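Trurnance two-arm tabletop set: notes on the cable fault

Status: usable with care. Read this before you train on it or quote a success rate from it.

What it is

Recordings of two robot arms moving small blocks and plates on a brown work surface marked out in blue tape. Each episode has a head camera view, joint positions for both arms, gripper opening and a pass or fail label. Collected at the Sengar workshop and labelled by Gayan Saha and Poonam Rathore.

What went wrong

The first release said 80 episodes, all successful. I did not believe it then and I don't now. In 7 of them the wrist of the right-hand arm stops short of the angle it was sent to, and the log carries on as if it had got there. The label was set by the gripper closing on something, and a gripper will close on the edge of a plate quite happily.

The first explanation was a bad calibration. We recalibrated and it came back. The second was operator error, a popular one with people who had not been operating. What fits the logs best is the external cable, which runs along the forearm and over the wrist joint. If the strap is pulled too tight there isn't enough slack left for the joint to turn fully, and the motor pushes against the cable until the controller gives up. It gives up silently.

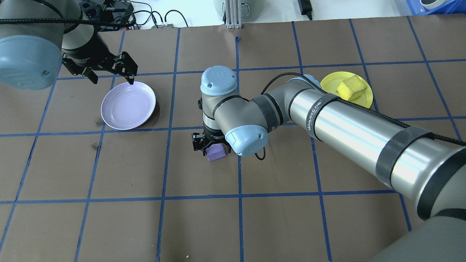
Honeck, the control software we were using, has a following-error check that ought to have caught this. It was switched off in our configuration, and the commit message says "temporary". It had been that way since November. I have no great faith that switching it back on covers everything: it only trips after 2 seconds, and a short stall slips under that.

What was changed

The check is on. The forearm straps were refitted with more slack at the wrist. Labels in version 2 were redone by eye, by Gayan and Poonam separately, and where they disagreed the episode is marked "unclear". Please don't fold those into the passes.

What was not changed

The joint readings are as recorded. Tralon's cleaning script offers to smooth out the stalls, and we left it alone, as a smoothed fault is still a fault and harder to find.

Safety

Do not reach in to free a cable while the arm is powered. A stalled joint is still pushing, and when the cable comes loose it moves at once. Press the stop, wait for the brakes, then touch it.

Known gaps

We ran 50 repeat cycles after the refit with no stall. That is one arm, one operator and one afternoon, so treat it as encouraging and no more. The left-hand arm has not been tested in the same way. Reports of further stalls are welcome, with the raw log attached.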